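Sunita Lyons
7/19/24

Spent the morning on the two-arm cell we use for sorting black plastic covers, the one we call Chou. It has been dropping parts since the last hand swap, so I'm writing down what I checked and in what order.

First thing was the wrists. Power off, arms parked, then a flashlight and a dry cloth. I go over the rubber for splits down in the folds and wipe off the dust. Scratches on bright metal I leave alone. Then I put a driver on every screw I can reach.
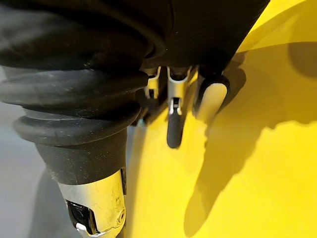

How often should the rubber bellows be replaced? When a fold shows a crack or stays flat after you press it. Ours have gone 19 months on the left arm and 23 on the right.

Found one loose screw on the right side, a quarter turn. Cleaned the threads, put a drop of threadlocker on it and marked it with paint pen. Also moved a cable tie back where it belonged on the left forearm.

Next, the shelf. The taught positions all come from one corner of the top shelf, and someone had leaned on it. It was 3 mm off at the far end. I loosened the feet, pushed it back to the floor marks and taught the corner again at slow speed.

After that I ran single picks with the left hand, bin on the right, speed at 43 percent. I stay at the pendant for these with a thumb on the stop.
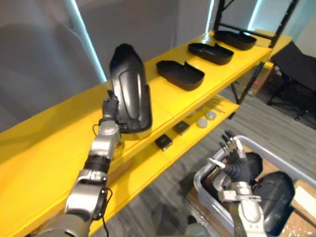
The grip force was set too low for a cover this tall. It would hold while standing still and slip when the elbow turned. I raised it two steps and slowed the wrist down for the last bit of the move.

The other change was the bin height. With the bin low the right hand had to reach down past its comfortable range, and the wrist joint ran close to its limit. A box under it takes care of that for now. A proper stand is on the list for October.

Tray spacing is the same as before. I checked it with the printed gauge from the Wekbridge folder and didn't touch the numbers.

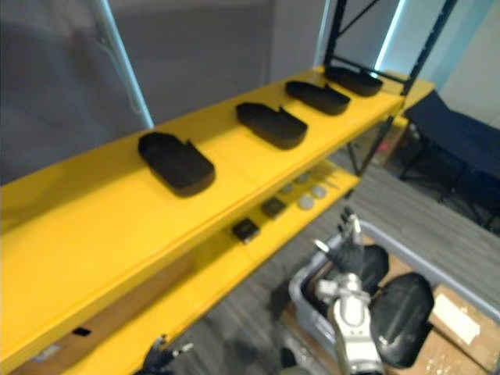

Nitevia replied that on their cell the grip force drifted back down after every restart, and asked if I had saved it to the controller or only to the running program.

Saved to both. I restarted twice to check and the value stayed put.

Total so far is 209 picks with one drop. I'll look at the finger pads again at the end of the week and post the wear here.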